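浅いかご、ふたつ
積み木の部屋を編みかごで片づける

05/06/2026

積み木を箱にしまうのを、わが家はこの春でやめた。ふたつきの深い木箱から、浅い編みかごに替えたのである。たったそれだけのことを特集に仕立てるなんて大げさな、と編集部でも言われたのだけれど、大げさに書きたい。かごは楽しい。浅いかごは、とりわけ楽しい!

きっかけは、川沿いの町リルンロウで編みかごの店「マリー」を開いているオルガ・マルドナドの一言だった。取材の帰りぎわ、娘の積み木がいつも箱の底に沈んでしまって、欲しい一個を探すのに全部ひっくり返すのだとこぼしたら、オルガは棚の上から長方形のかごを下ろしてきて、床にぽんと置いた。大人の手がようやく隠れるほどの深さしかない。

「深い入れ物は、しまう人のためのもの。浅い入れ物は、使う人のためのもの」

帰りの電車で、わたしは膝にそのかごを載せていた。しかも一つでは足りない気がして、駅に向かう途中で引き返し、もう一つ買った。店の秤に載せると一つ913グラム。見た目よりずっしりしていて、この重さがあとで効いてくる。

底が見えるということ

浅いかごのいちばんの取り柄は、中身がひと目でわかることだ。当たり前に聞こえるだろうか。ところが深い箱で暮らしていると、この当たり前をすっかり忘れてしまう。箱の底には、いつからあるのかわからない三角の積み木や、片方だけの人形の靴や、外国の硬貨が眠っている。上のほうの十個ばかりで毎日遊び、下のほうは年に一度の大掃除で再会する。娘が「青い屋根のがない」と泣いた夜、屋根はちゃんと箱の中にあったのだ。

かごに替えた最初の朝、娘は起きるなりかごの前に座りこんで、しばらく何もせずに眺めていた。それから、半年ほど触っていなかった半円の積み木をつまみ上げ、橋を作りはじめた。新しいおもちゃを買ってもらった子の顔だった。中身は昨日までと同じなのに。

もちろん、浅いのだからたくさんは入らない。オルガに相談すると、入らない分は入れなければいいとあっさり言う。わたしは半信半疑で、大きめの積み木を24個だけ選び、残りは押し入れに上げた。選ぶ作業がまた面白かった。似たような四角が多すぎる。円柱が少ない。夫は「土台になるやつを優先すべきだ」と言い張り、娘は色で決めたがり、わたしは手ざわりで選びたい。夕飯が遅れた。

ちなみに押し入れに上げた残りには、長く悩まされてきた細かい連結ブロックも含まれている。中古でまとめて譲り受けたとき、添えられていた紙に「1,061ピース」と几帳面に書いてあった。あれを浅いかごに入れる方法は、いまのところ思いつかない。網目のすき間に足の部分が引っかかるし、取っ手のないかごを傾けると端からこぼれる。連結ブロックには、布の巾着のほうが向いている。

なぜふたつなのか

さて、ここからが本題である。浅いかごは、ぜひふたつで使ってほしい。同じ大きさ、同じ形、できれば同じ色のものを。

使い方はいたって簡単だ。片方に積み木を入れ、もう片方は空にしておく。遊んだものを、空いているほうへ移していく。全部移り終わったら、役目が入れ替わる。片づけの始まりと終わりが目に見えるので、小さな子でも自分がいまどこまで来ているのかわかる。「片づけなさい」と言われて途方に暮れるのは、終わりがどこにあるのか見えないせいでもあるのだと思う。

この使い方を教えてくれたのはレアンドロ・オヘダだった。ドルサウの子ども図書室で週に2回、積み木の時間を受け持っている。部屋の隅の低い机に白い布を敷いて、かごを左右に並べる。子どもたちは左のかごから一つずつ取り、好きなだけ遊び、飽きたら右へ入れる。決まりはそれだけで、あとは何も言わない。

「最初の週は、みんな右に放りこむだけでした。それが三週めあたりから、並べて置く子が出てくるんです。四角は四角で壁ぎわに寄せたりして。底が見えているから、すき間が気になるんでしょうね」

見学した日も、一人の男の子が赤い積み木を右のかごの角にぴたりと当てようとして、何度もやり直していた。角が少し丸いので、編み地の角となかなか合わない。とうとう諦めて真ん中に置き、満足そうにうなずいた。真ん中でよかったらしい。

白い布も侮れない。レアンドロによれば、かごを直接机に載せるとこすれる音が大きく、絵本を読んでいる子たちが顔を上げてしまう。布を敷いてからは音がやわらぎ、おまけにかごの茶色がよく映える。わたしも真似をして、使わなくなった白いシーツを机の大きさに切って掛けた。端の始末はしていない。そのうちやる。 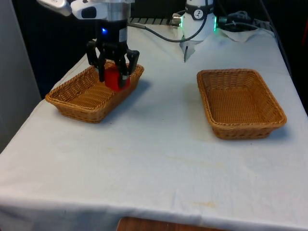 シャラダ・スヴァルナからは、うちではふたつのかごを別々の部屋に置いている、という便りをもらった。居間のかごがいっぱいになったら寝室のかごと取り替える。並べておくと、五歳の息子がどうしても両方をいっぺんに空けてしまうのだそうだ。並べる派のわたしには思いもよらない使い方で、読んですぐに試したくなった。便りには続きがあって、寝室に運ぶ途中の廊下で息子が必ず一個落とし、夜中に踏むのはいつも自分なのだとも書いてあった。

これには身に覚えのある方も多いだろう。積み木を踏んだときのあの痛みときたら! シャラダの家では、廊下だけは大人が運ぶという決まりに変えたところ、今度は大人が落とすようになったらしい。

便りを読んだ週末、さっそく居間と寝室に分けてみた。結果を言うと、うちには合わなかった。娘がかごを取り替えるのを面白がって、日に何度も運びたがる。遊ぶより運ぶほうに夢中である。けれど、それはそれで悪くない午後だった。かごの縁を両手で持って、中の積み木を転がさないようにそろそろ歩く姿は、神妙な給仕のようだった。

縁を見て選ぶ

かごを買いに行くなら、まず縁を見てほしい。これはオルガの受け売りなのだが、いまではわたしも店に入るとすぐ縁に目が行く。

三つ編みのように組んだ縁は、持ったときに指がかりがいい。厚みがあるので、子どもが勢いよく手を突っこんでも腕の内側が当たって痛くなりにくい。対して、細い材を巻いただけの縁はすっきりと美しいが、巻き終わりがほどけてくることがある。店先で縁をひとまわり指でなぞり、どこかに引っかかるところがないか確かめる。オルガはこれを目をつぶってやる。わたしも目をつぶってやってみたら、ほかのお客に道をふさいで迷惑をかけた。

次に側面。まっすぐ立ち上がったものより、上に向かって少し開いた形が扱いやすい。手が斜めから入るし、積み重ねてしまうこともできる。開きすぎたものは底が狭く、積み木を並べるには物足りない。底の広さと口の広さがあまり違わないものを選ぶといい。

編み目は、積み木を入れるなら詰まっているほうがいい。粗い編み目は風通しがよくて果物には最高なのだが、小さな部品が抜けるし、角が刺さって材を傷める。底を光にかざして、ちらちらと光が漏れるくらいならまず大丈夫。ただし、光がまったく通らないほどびっしり編んだものは、ほこりの逃げ場がない。月に一度は逆さにして、手のひらで底をたたいてやりたい。

そして重さである。冒頭で913グラムと書いた。軽いかごはいかにも便利そうに見えるけれど、子どもが縁に手をかけた拍子にひっくり返る。わが家でも最初、以前から持っていた紙紐の軽いかごで試し、朝だけで三度ひっくり返した。あのときの音を思い出すと、いまのかごの落ち着きがありがたい。

手入れは、怠け者向き

編みかごの手入れは面倒だと思われがちだが、オルガの話を聞くかぎり、やることは少ない。乾いた刷毛でほこりを払う。汚れがついたら固く絞った布で拭き、陰干しする。夏の直射日光に長く当てると材がぱさつくので、窓ぎわに置きっぱなしにしない。それで十年は使えるという。

ささくれが出たら、引っぱらずに小さな爪切りで根元から切る。引っぱると隣の材まで浮いてくる。これをわたしは一度やった。浮いた材を木工用の糊で押さえて洗濯ばさみで挟んだら、翌朝には洗濯ばさみごとくっついていた。オルガに持っていくと、何も言わずに直してくれて、直し賃のかわりにと、庭のセージの枝を束ねるのを小一時間手伝わされた。

かごの色は使ううちに深くなる。手のよく触れる縁から先に、少しずつ飴色になっていく。同じ日に買ったふたつのかごなのに、うちではもう縁の色が違いはじめた。娘が右のかごばかり持つせいだろう。レアンドロの図書室のかごはさらに年季が入っていて、長辺の真ん中だけがつやつやしている。あれだけの手が触ってきたのかと思うと、何度もなでてしまった。

積み木以外には何を入れるか

かごがふたつあると、いろいろなものを移したくなってくる。友人たちにも勧めてまわったところ、積み木とは関係のない使い方が次々に集まった。

ウリセス・ハラは、洗濯した靴下に使っている。左に洗いあがった靴下を山と入れ、対になったものから右へ移す。最後に左に残った片方だけの靴下が、その週の「行方不明者」だ。以前は洗濯籠の底でいつまでも見つからなかった片割れが、浅いかごだと向こうから目に飛びこんでくるという。ウリセスはこれを始めてから、同じ柄の靴下をまとめて買うのをやめた。対を探すのが楽しくなってしまったのだ。

ノエミ・ウィットフィールドは手紙に使う。返事を書いていないものが左、書いたものが右。深い箱に入れていたころは、下のほうの手紙ほど後ろめたさが発酵していった、と笑っていた。いまは左のかごの底が見えると、自分へのごほうびに焼き菓子を買う。先月は一度も底が見えなかったそうだ。

わたし自身は、台所でも使いはじめた。買ってきた野菜のうち、早く使うべきものを片方に、まだもつものをもう片方に。じゃがいもと玉ねぎはそれぞれに住まわせる。白い布を敷くと土が目立つので、台所では生成りの麻布にした。しなびかけた人参がいやでも目に入り、その晩はきんぴらになる。夫の弁当に三日続けてきんぴらが入ったことについては、現在話し合いの最中である。

裁縫箱の代わりにしようとしたのは失敗だった。針が編み目にもぐりこみ、磁石を持って底をさらうはめになった。針とまち針は、おとなしくふたのある缶へ。糸巻きと端切れだけなら、かごはすばらしい。色が並んでいるだけで縫いたくなるのだから困ったものだ。

大人もやってみる

取材の最後に、レアンドロに頼んで、子どもたちの帰ったあとの机に座らせてもらった。左のかごに積み木、右のかごは空。何かを作るつもりはなく、ただ一つずつ、左から右へ移してみる。

はじめは手がせかせかと動いた。片づけの手つきだ。早く終わらせたい手である。ところが五つ、六つと移すうちに、持ったときの重さの違いが気になってくる。同じくらいの大きさなのに、こちらのほうが少し重い。木目の向きが違うせいか、塗料の厚みのせいか。赤いものを手に取ると、面がひんやりしていて、角の丸みが親指の腹にちょうど収まった。なるほど、これは大人がやってもいい。

気がつくと外が薄暗くなっていて、レアンドロは向こうで絵本の背を揃えていた。右のかごには積み木がきちんと並び、左には編み地だけが広がっている。もう一度左に戻したかったけれど、図書室の閉まる時間だった。

押し入れの積み木は、八月に入れ替えるつもりでいる。いま外に出ている顔ぶれを半分残して、残り半分を交代させる。誰を残して誰を休ませるか、わが家ではすでに水面下の交渉が始まっていて、娘は円柱を全員残すと譲らない。夫は土台派のままだ。

マリーの店では夏のあいだ、長方形の浅いかごを編む一日教室が開かれる。底の部分だけはオルガがあらかじめ編んでおいてくれるので、初めてでも夕方には縁まで届くという。申し込みは店頭の帳面に名前を書くだけ。わたしの名前ももう書いてある。編みたいのはもちろん、同じ大きさのものをふたつなのだが、一日で編めるのは一つまでだと釘を刺された。それなら二日通おう。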